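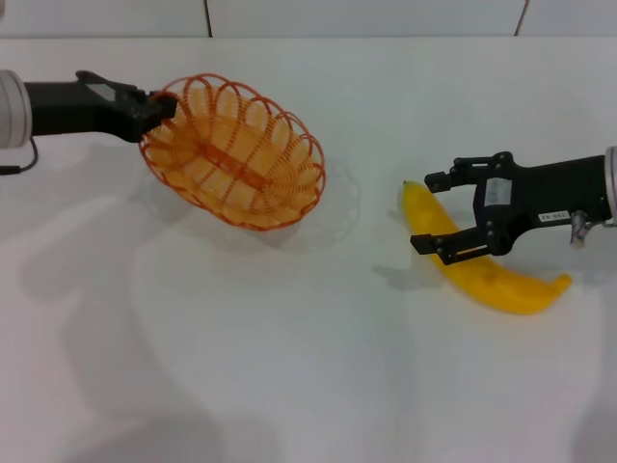

An orange woven basket and a white tabletop.

How Does a Pet Microchip Work?
Corport Animal Services, Pages for Young Readers
Last reviewed 22/05/2019

Many dogs and cats wear a collar with a tag. The tag may show the pet's name and a telephone number. A tag is very useful, but a collar can slip off or break, and the writing on a tag can wear away over time. A microchip is a second way to show where a pet belongs. It stays with the animal all the time. This page explains what a microchip is, how it is put in, and what happens when it is read.

What is a microchip?

A pet microchip is a very small electronic part sealed inside a smooth case. The whole thing is close to the size of a grain of rice. The case is made of a type of glass or similar material that is safe to have inside an animal's body.

The microchip holds a number. In most cases it holds nothing else. The pet's name is not on it, and neither is your address.

There is no battery inside. For most of its life, the microchip does nothing at all. It does not make a sound, give off light, or get warm.

How is it put in?

A veterinarian, or another person who has been trained, puts the microchip under the animal's loose skin with a needle. In dogs and cats the usual place is between the shoulder blades, at the top of the back. The needle is a little wider than the kind used for a vaccine. The animal may feel a quick pinch.

It takes only a moment. The pet does not need to be put to sleep for it, although some families ask for it to be done while the pet is already asleep for another operation. Afterward, the body forms a thin layer of tissue around the chip, and this helps to hold it in place.

Sometimes a microchip moves a short way under the skin. For this reason, a person checking for a chip will pass the scanner over the shoulders, the sides, and the front legs as well as the back.

How is it read?

To read a microchip, a person holds a scanner close to the animal. The scanner sends out radio waves. You cannot see, hear, or feel them. When the waves reach the microchip, they give it enough energy to send its number back. The number then appears on the scanner's screen.

The scanner must be very near the animal for this to work. It cannot find a chip from across a room or from the other side of a street.

Different makers have used different kinds of radio signal. Older scanners could read some chips and miss others. Many scanners used today are able to read all of the common kinds, and they are called universal scanners.

What does the number mean?

The number works a little like the number on a library card. The card does not list every book you have borrowed. The library keeps that list on its computer and uses your card number to find it.

A microchip number works with a list called a registry. The registry is kept by a company or an organization. Next to each number, it stores the name of the pet's owner and a way to reach that person. When a lost pet is scanned, the staff contact the registry, and the registry helps them to reach the owner.

If the family has never filled in the registration form, the number leads to an empty record, or only to the clinic or shelter where the chip was put in. If the family has moved and has not changed its telephone number in the registry, the staff may call a number that no longer works. A grown-up should update the record every time the family moves or changes a telephone number.

What happens to a lost pet in Corport?

When a lost dog or cat is brought to our shelter on Ninton Road, the staff follow the same steps each time.

First, the animal is placed in a quiet room and given water. A staff member looks for a collar and tag. Next, the animal is scanned. If no number appears, the scan is done again more slowly. If there is a number, the staff search for it and call the owner.

An animal with no tag and no chip is kept at the shelter for 5 days so that its family has time to come and look. Its picture is placed on the notice board at the front desk and at the Vaseo Street library. If the family does not come in that time, the animal may be offered to a new home.

Last year our shelter took in 1,181 dogs and cats. In July alone, 88 of them were lost pets. July is a busy month because loud fireworks can frighten animals and cause them to run away. Pets should be kept indoors with the windows closed on nights when fireworks are expected.

Questions children often ask

Can a microchip show where my pet is on a map?
No. A microchip cannot tell anyone where an animal is. That job is done by a different device, called a GPS tracker, which is fastened to the collar and has a battery that must be charged.

Can my pet feel it?
Once it is in place, most pets do not seem to notice it.

How long does it last?
A microchip is made to last for the whole life of the animal. There is no battery to run down. You may ask the veterinarian to scan it during a yearly checkup to be sure that it can still be read.

Does my pet still need a collar and tag?
Yes. A neighbor who finds your dog can read a tag right away, but most people do not have a scanner at home.

Can other animals have one?
Yes. Rabbits, ferrets, horses, parrots, and tortoises can all be given a microchip. The place where it goes may be different for each kind of animal.

Words to know

Microchip: a tiny electronic part that stores information.
Radio waves: invisible waves that can carry signals through the air.
Registry: a list that matches microchip numbers with pet owners.
Scanner: a tool that reads the number on a microchip.
Veterinarian: a doctor for animals.

For parents and teachers

Microchips are offered at the Akbari Clinic, next to the shelter, by appointment. Children are welcome to attend with an adult. School groups for children aged 7 and over may arrange a visit by writing to the front desk. Please bring the pet on a leash or in a closed carrier.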